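Home / Fishing / Rod Holders / Coltamance 42 Rod Holder

Coltamance 42 Rod Holder
Item 1664
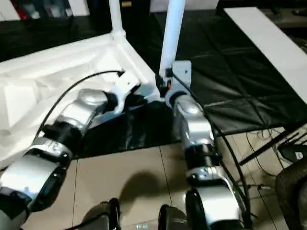 Clamp-on rod holder for kayaks, jon boats and dock rails. Fits rail up to 42 mm. Takes spinning or baitcast, no trolling rods over 603 g please. Tilts, swivels, locks with one knob. Rinse after salt, every time. Comes with clamp, liner and hex key. Check the foam insert before you toss the box, the key is small and hides in teh foam. White foam like the piece in the photo, same idea.

Price: $69 each. Dustar clamp pads sold seperately.
Replaces the old Van Wijk model, same bolt pattern, so your existing base should work.
Ships from Wotau, order by noon for same day. Back in stock October.

Fit questions, ask for Marcelle Aubert at the parts counter.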